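Misconduct policy at Clistby: where things stand

Quick one this month, sorry, deadline got moved up on us.

The Clistby Institute finally put its revised harassment and misconduct policy out for comment. Runs to 37 pages. Most of it is the old text with the order changed, but two things are new and worth your time.

First, reports from field stations. Until now anybody at the Notthorpe site who wanted to complain about a supervisor had to go through that same supervisor's department. Students have been saying for years this doesn't work. Under the draft, a field report goes straight to an outside office, and the person reporting gets a written reply with a date on it. Good. Overdue.

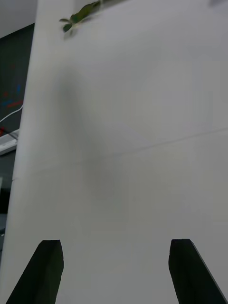 Second, and this is the part people are arguing over, findings would follow a researcher who changes jobs. If Nerport University hires someone from Clistby and asks, Clistby has to answer. Same the other way round. No more quiet resignations with a nice letter attached. The faculty senate wants this limited to closed cases only, grad students want open ones included to. No agreement so far.

Still missing: anything on conferences. Also anything about who pays when a student has to switch labs halfway thru a degree. The Costache travel fund gave out emergency grants of up to $2,000 last year but that money was never meant for this and it runs out in October.

Our survey got 88 replies, thank you. Most of you want the outside office, and quite a few want it to cover postdocs and visiting staff, who are barely mentioned in the draft. We're sending that in with our comments.

Comments close Sat 13 April. Short is fine. You can leave your name off, just say what your role is (student, staff, postdoc, whatever). Paper copies of the draft at the front desk in the library, ask if you dont see them.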